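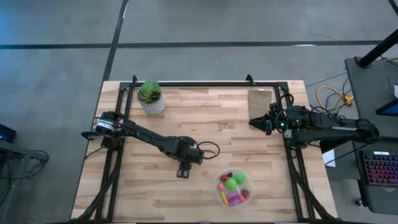
Butcher-block tabletop with black rail border, concrete floor.

Visit report: Pliden model units and panel plant, Kinnear
Sep 21, 2026

Pliden opened its Kinnear site to buyers' agents and appraisers for one afternoon. The visit had two parts: a walk through the wall panel plant, then access to 4 finished model homes on the adjoining lot. I attended as a buyer's agent with two active clients looking at factory-built homes in the Foltesum subdivision.

Plant

Exterior walls are framed, sheathed and wrapped indoors, then trucked flat to the lot. Window openings are cut before the panels leave the building. Plumbing walls are left open on one side for the local inspector. The guide stated that the plant has been running one shift since February and that a second shift depends on lot releases at Foltesum. Each panel carries a printed tag with the lot number, wall position and date of sheathing. Buyers can request copies of the tag records at closing. I would put that request in the offer.

Model homes

All four are single-story on a crawl space. The smallest plan, the Mukine, has two bedrooms and one bath. The largest adds a third bedroom, a second bath and a mudroom off the garage. Ceiling height is the same in every plan. Interior doors are hollow core as standard; solid doors are an upgrade and were fitted in one unit only, so agents should tell clients which unit they are standing in.

Electrical service is 200 amps in every plan. The Mukine has its panel in the bedroom hallway, behind a flush door. The other plans have it in the garage. Water heaters sit in a closet with an exterior door, 60 inches from the nearest bedroom wall in the Mukine. Noise was not testable, as the units were not connected to water.

Lots and terms

A lot hold at Foltesum costs $2000 and is credited at closing. The hold agreement does not say what happens if the county changes the setback before the permit is issued. I asked and was told the question would go to the sales office. No answer had arrived at the time of writing.

Driveways are included to the garage apron. Fencing, gutters on the rear slope and landscaping past the front walk are excluded. The HOA documents were available in draft, with the monthly dues left blank.

Parking for the model homes is on the gravel side of the lot, entered from the plant road.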